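Let the Robot Put the Tools Away
by Florence Kowalchuk
August 2, 2019

I have spent most of my working life in tool cribs and kitting rooms, and I'm going to say something that gets me funny looks at lunch: I can't wait for the robots to take over the part of the job I was good at.

I was very good at it. At Robichaud, where I started, a kit went out to the line with every driver in its own place, and at the end of the shift every driver came back to that same place. You reached, you grabbed, you turned it the right way around, you set it down. Then you did it again - all day, at shoulder height or just below, with your other hand on the clipboard. I could do it while talking about the weather or my sister's wedding (she had two, so there was plenty to cover). I was proud of how fast I was. My right shoulder is less proud and lets me know every time I take a sweater off.

So when Serkik began trying out a two-armed robot on the tool shelves this April, I asked to be in the room as often as they would have me. The shelf is bright yellow with black holders along the top, and the robot stands in front of it where one of us would stand.

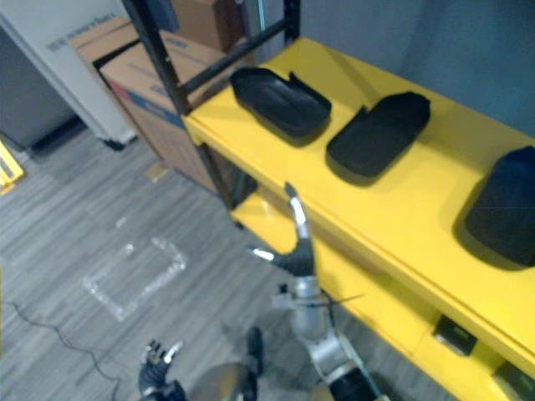
What I love about the whole thing is how much respect it has given people for work they used to walk past. Jade Pelletier, one of the engineers, came down to our crib before the trial and spent a full shift next to me with a notebook. She wanted to know which way I turned my wrist! She wanted to know how I could tell, without looking, that a driver wasn't all the way down. In more than 31 years no engineer had asked me that, and I had an answer ready, because of course I did. You feel it stop. If it stops early, it's sitting crooked, and you give it a little push with the heel of your hand. Jade wrote that down and underlined it.

I know the worry, and I don't brush it off. When a machine learns the thing you do, it's natural to wonder what you're for. Trevor Lemieux and I have argued about this since spring, mostly in the parking lot. Trevor thinks the company will count the hours saved and then count heads. He might be right about some companies. He was at Ranura when they put in the automatic carousel, and the people there found out what it meant for them from a notice on the door. That was a rotten way to treat anybody, and I would be the first to stand up and yell if it happened here.

But I don't think the carousel was the problem. The notice was. A machine doesn't decide who stays and who gets trained. Managers decide that, and they can be asked about it early and out loud, in front of everyone, and asked again when the answer is mushy. We did exactly that. Isabelle Girard, who runs the floor, agreed in writing that anybody moved off tool return would be offered training at the same pay before a single task changed hands. It took two long meetings and a lot of bad coffee. I'd do it again tomorrow. 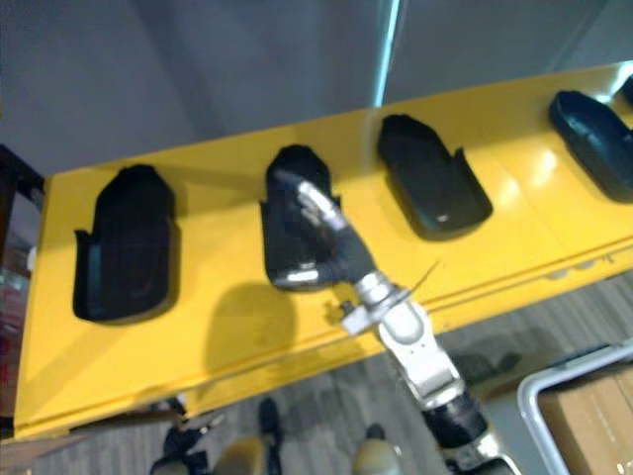

What we get back

Ask people in a crib what they would do with a free hour and they don't say "nothing." They have lists. Manon Sawatzky has wanted for years to pull apart the worn drivers before they fail on the line, and she has a good ear for it; she can hear a bearing going from across an aisle. She never gets to do it properly because she is always putting things away. Me, I want to redo the shelf layout, which was drawn up by somebody who must have been six and a half feet tall. And I want to teach. New hires get about a morning with one of us at present, and then they're on their own with a map and a cart full of somebody else's mess.

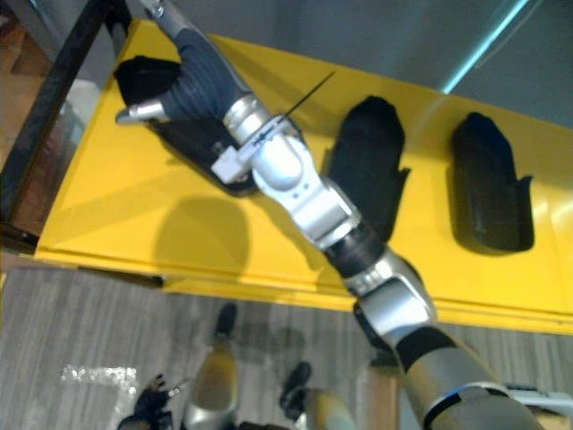 I keep coming back to the idea of a place for everything, because it's the oldest idea in our trade and the one the robot depends on most. Somebody has to decide where things live, and that takes a person who knows the tools. Look at the black cutouts in the yellow, each one made in the outline of a handheld tool, down to the little notch on the side. Any crib worker understands a shape like that at a glance. It says what goes here and which way it faces, and an empty one says go find it. We have been making those outlines for each other since long before there was an arm to follow them, and I find it thrilling that the same habit that helped me train Manon is now useful to a machine.

Trevor says I'm too easily thrilled. Guilty! But he has started coming to the trials as well, and he asks better questions than I do. Last time he wanted to know who gets called when the arm sets a tool down crooked, and whether that person gets paid for knowing what crooked means. I think that's the best question anyone has asked so far, and I want it on the agenda for the next meeting, with a dollar figure beside it.

If you work in a crib and they're bringing one of these in, go and stand next to it. Tell them how you hold the tool and which shelf is too high. Bring your list.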